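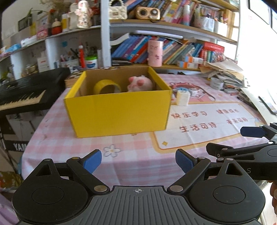 Yellow box, tape roll and pink pig, both grippers over the check cloth.

02/04/2020

Spent the whole day on the tracker and I think I've finally got the drift cornered (famous last words, I know). The pose estimate from the gripper camera has been wandering off sideways whenever the view is mostly tablecloth, and I'd been blaming the IMU timing. Wrong! It's the checks. Every pink square looks like its neighbour, so the feature matcher in Ceduren happily hops one square over and then carries on as if nothing happened.

Plotted the matches for clip 108 and it's dead obvious once you colour them by offset. Big clump at zero, second clump exactly one check to the right. Kwabena Boateng had said as much back in August and I told him it was fine, so I owe him a pint.

What I changed: matches on the cloth now need a second, bigger patch to agree before they count. The bookshelf and the printed lettering are lovely for this, loads of corners and nothing repeats much. Also masked out our own fingers and the housings along the bottom, which never move in the image and were dragging the solve towards "camera standing still".

Reran all 359 clips overnight settings-wise, just in daylight. Lost tracks went from 29 to 20. Not brilliant but it's the right way!

Still rubbish: the second gripper coming in from the right. The mask only knows about our own hardware, so the navy pad gets treated as part of the room and the map bends when it moves. Going to try the Verschueren segmenter on it, if it'll build on the Tuvgate machine.

Don't merge my branch yet, the mask path is hard-coded to my home folder.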